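Stala Forum > Manipulation > Rules and good practice
Topic: When is a pick-up "finished"? Two grippers, one table

plirn_oto
Hello all. I write the task rules for our group in Plirndale and I need opinions. The task is clearing wrappers from a table into a bin, with two hand-held grippers. My draft says: the episode ends when the last wrapper is released inside the rim of the bin. One colleague wants to add that both grippers must return to a rest position. I am against it, it adds up to 7 seconds of nothing to every episode.

gamusar_k
I am with your colleague. If you cut at the release, the policy never learns how to leave the bin. We had this problem at Gamusar and had to record 63 episodes again in May.

plirn_oto
Thank you, I did not think about leaving the bin. Second question, then. My rule 2 says "one gripper, one item, the other one waits." Please look at this moment and tell me if you would accept it.

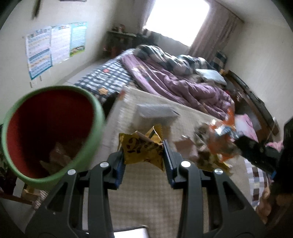 Yellow wrapper in one gripper, orange package in the other, bin on the left.

gamusar_k
By your rule 2 I would reject it. Both are holding something at the same time.

ojeda_bench
I would accept it and change the rule. People clear a table with both hands. At Ojeda we write only that the two grippers may not cross above the bin. Waiting must be allowed, but why should it be required?

gamusar_k
Because the review is easier. With two items in the air, my reviewers disagree about which one is the current step.

ojeda_bench
Then the problem is in your labels. Give each gripper its own line of labels and there is no "current step" to discuss.

tapelabel
Small point from me. Soft packaging needs its own sentence in the rules. A pinched wrapper changes its shape, and a new operator will squeeze it again and again to get a nicer grip. We allow one regrip, after this the item goes back on the table.

plirn_oto
One regrip is good, I take it. About rule 2 I am still not sure. I understand the argument of ojeda_bench, but we have no separate labels per gripper today, and I don't want a rule which our tool can't check.

gamusar_k
Keep the strict version until the tool is ready. And write the version number of the rules in every session, please. We forgot this and it was painful.

ojeda_bench
I still disagree about strict, but yes to the version number.

plirn_oto
Draft 7 will have: return to rest, one regrip for soft items, version number in the session notes. Rule 2 stays open, I will post the new wording in this topic.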